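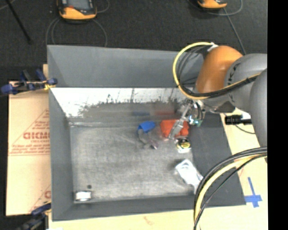
How to Pack and Label Storage Bins for a Small Workshop

Posted by Tahmineh Jafarzadeh, Apr 4, 2020

Storage bins work well in a workshop if you can find what you put in them. The method on this page is the one I use in my garage, where I repair chairs and small tables. It takes an afternoon for one wall of shelves.

What you need

Bins with straight or slightly sloped sides
Plain white labels, at least 3 inches wide
A permanent marker with a medium tip
Clear packing tape
A notebook, or one sheet of paper per shelf
A tape measure
A damp rag and a dry rag

Step 1. Measure the shelves first

Measure the depth, the width and the clear height between shelves. Write these down before you buy anything. Bins are usually sold by their outside size at the rim, and sloped bins are a good deal narrower at the floor. If a bin is 21 inches long at the top, check the bottom too before you plan to lay long clamps flat in it.

Leave at least 2 inches above each bin so you can get a hand over the rim. If you plan to use lids, measure with the lid on.

Step 2. Empty everything onto the floor

Put down an old sheet and take everything off the shelves. Sort by job. Sanding things go together, glue and clamps go together, and so on. I used to sort by type of tool and I was always opening four bins to do one repair.

Put anything broken in its own pile. Fix it this month or let it go.

Step 3. Clean the bins

Wipe out each bin with the damp rag and then the dry one. Sawdust packs into the corners and holds moisture, and that will rust a chisel over one humid summer. For old glue drips, use a plastic scraper. A metal one leaves grooves that catch more dust.

Let the bins dry with the lids off overnight if you can.

Step 4. Pack by weight

Heavy items go in first, flat on the floor of the bin. Light and odd-shaped items go on top. Keep a full bin under the weight you can lift from the floor without twisting. For me that is well under the shelf's limit of 65 pounds.

Small parts should never go loose into a big bin. Screws, dowels and glides go into jars or small boxes with tight lids, and those go into the bin. I bought a carton of 1000 wood screws in September and poured them straight in with the drill bits. I was still picking them out at the end of winter.

Wrap sharp edges. A strip of cardboard folded over the blade and taped is enough.

Step 5. Label two sides

Put one label on the short end that faces out and a second one on a long side. Bins get turned around. Write the job in large letters, such as CHAIR JOINTS, and the main contents in smaller letters under it. Cover the whole label with packing tape, running it past the edges by half an inch.

Labels on lids are not much use. Lids get swapped, and you can't read them on a high shelf.

Step 6. Number the bins and keep a list

Give each bin a number and write it on the label. In the notebook, start a page for each number and list what is inside. My sister-in-law, Touran Hosseinzadeh, keeps her list taped to the end of the shelf instead, and I may switch to that. The notebook has a way of ending up in the house.

I have 8 bins on the main wall. Past 12 or so, I would group the numbers by shelf (A1, A2, B1 and so on).

Step 7. Load the shelves

The heaviest bins go between knee and waist height. Bins you use every week go between waist and shoulder. Anything seasonal can go up top, as long as it is light. Finishes and solvents do not belong in closed bins at all. Keep those in their original cans, upright, in a metal cabinet away from the water heater.

Common problems

Bottom bows when lifted: too much weight in the center. Spread the load or move some of it to another bin.

Labels peel: the surface was dusty or cold. Wipe it, warm it with your hand and press the tape down hard from the middle outward.

Bins stick together when stacked empty: put a strip of cardboard between them.

Musty smell: leave the lid off for a few days in a dry room and check for damp rags at the bottom.

Go through the list twice a year and cross out what is gone.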